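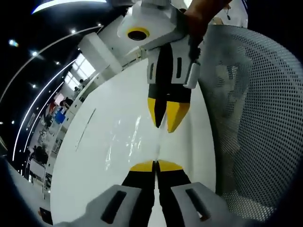 Hand grippers, yellow pads toward each other, over the white surface.

2026-01-01
Brallden kit, on loan from Tikent. Bench notes, Starnusside.

Carrying on from the unboxing page. Everything below is from handling the pair and recording with them, no arm attached yet. The question for Ashworth is still whether to buy, extend the loan, or send it back and keep using our own printed grippers.

Setup

Both units paired with the base on the first try. The second unit dropped off once when I walked it past the metal cabinet and came back when I returned to the bench. I did it again on purpose and got the same drop, so keep the base on the bench side of the cabinet.

The calibration card that comes with the kit is thin and curls. Calibration failed until I taped it flat. After that it went through on both units. Jade Hollis suggested gluing it to a piece of acrylic, which I will do if the kit stays. The software does not tell you why calibration failed, only that it did. The manual has a troubleshooting page for it but the page lists error codes and the software shows none.

Left and right have to be set by hand in the session file. If you swap them the recording still runs and nothing warns you. I lost the first session to that. I have put a strip of tape on the left handle.

Fingers and pads

The pads are the best part of the kit. They give enough to hold a pen cap without squeezing it out and they let go cleanly. I picked up washers, a flat steel rule, a folded cloth, a paper cup and the lid of a screw jar. The rule was the hard one. You need to get one finger under the edge and the pad tip is a bit too round for that on a smooth surface. Sliding the rule to the edge of the table and taking it from there works, but then you are teaching that, and I don't want it in every episode.

Paper cup was fine once I stopped closing all the way. There is no stop on the trigger, so how hard you squeeze is up to you, and after a long session I was squeezing harder than at the start. You can see it in the width trace. An adjustable stop would fix this. I asked Tikent and they said it is on their list, with no date.

Finger alignment on unit A is good, closes even along the whole pad. Unit B closes at the tip first and leaves a sliver of a gap lower down. It did not affect any pick I tried. I loosened the finger screws, squared it up against the rule and tightened again, and it was better but not gone. Might be the pad and might be the finger. Swap pads between units to find out.

Handle and weight

Fine for a short session. After a long one I feel it in the thumb, mainly on the left. The grip is shaped for a bigger hand than Jade's. She held it further forward than the manual shows, around the bracket, and said it was steadier that way but the trigger was a stretch. We should not plan on her doing long recording blocks with the stock handle. Tikent sells a small handle separately. It was not in the loan box.

Working close together

I wanted to know how near the two units can get before something goes wrong, since half of the Ashworth tasks are handovers. Passing a part fingertip to fingertip is all right. The pads can touch and the tracking on both stays good as long as each camera still has some of the room in view. When I brought the units together low over the table, with both pointing down, tracking on unit B started to wander. Raising them by a hand's width brought it back.

The glossy tabletop does not help. The bright streaks from the lights move when you move, and I think the tracker picks them up as features. I put the gray felt down over half the table and ran the same handover on each side. Felt side clean, bare side had drift in the replay. Use felt, or anything matte, for the real sessions. That adds a step for whoever sets up but it is a cheap one.

Chairs: push them back before recording. I caught an elbow on one in the middle of a good run.

Recording

182 episodes in total for this loan, counting Jade's. The software threw out 33 of them at import. I went through the rejects and sorted them by hand:

Lost tracking, mostly low over the bare table. These are fair rejects.
Left and right swapped. My fault. They can be recovered by editing the session file, but it is slow.
Too short. The importer has a minimum length and a quick pick can fall under it. The minimum is a setting, buried under export and not under import. Lowered it and the short ones went in without complaint.
No reason given. 3 of these. They play back fine. I have sent them to Tikent.

Import is slow on the bench laptop. Start it and go do something else. It also wants to keep a full copy of the raw video next to the processed one, and the laptop disk filled up during the second batch. No warning there either, it just stopped. Point it at the external drive before you start.

Replay is good. You can scrub both units together and the gripper width is drawn under the video. I used that more than anything else in the software. Marking an episode as bad takes one key, and the mark carries through to the export. That alone would save us time over what we do now, which is a spreadsheet.

Export went straight into our loader after I renamed two fields. Script is in the shared folder under brallden_rename. The timestamps are on the base's clock and not the laptop's, so if you want to line it up with anything else in the room you need the offset. It is in the header.

Against our own grippers

Ours are lighter and we can print a new finger when one breaks. Theirs hold calibration far better. I checked theirs at the start and end of the long session and it had not moved enough to care about. Ours would have needed redoing in between. Their pads are better too. Our software is not really software.

Our own fingers will not fit their mount. The bolt pattern is close but the slot is narrower. I could make an adapter plate, but it would push the pad further from the camera and then the calibration is off by that much. Not worth it for now.

Cost

The quote lists the pair with base as one line and the spares as another. Spare finger and pad set is $525, which I think is high for what it is. Pads alone are not sold. Asked if they would split it and have not heard back. If we wear pads at the rate we wear ours, this is the number that matters more than the price of the kit. No visible wear on either unit so far, apart from a dull spot on unit B where I kept catching the steel rule.

The service plan covers the electronics and the base. It does not cover fingers, pads or the calibration card.

Where I am on it

Extend the loan to the end of March if they will do it. I am not ready to say buy. Handover tasks on felt are good enough that I would trust the data. Flat parts on a hard table are not there, and Ashworth has plenty of flat parts.

To do
- Swap pads between A and B, check the gap again.
- Ask Tikent for the small handle on loan so Jade can try it.
- Glue calibration card to acrylic.
- Larger piece of felt, enough for the whole table.
- Write the left/right setting into the setup sheet, near the top.
- Train on the felt episodes only and run on the arm. Keep the bare table set apart.
- Chase the answer on pads sold separately.

Batteries are both on the charger. Unit A shows full and unit B is still blinking.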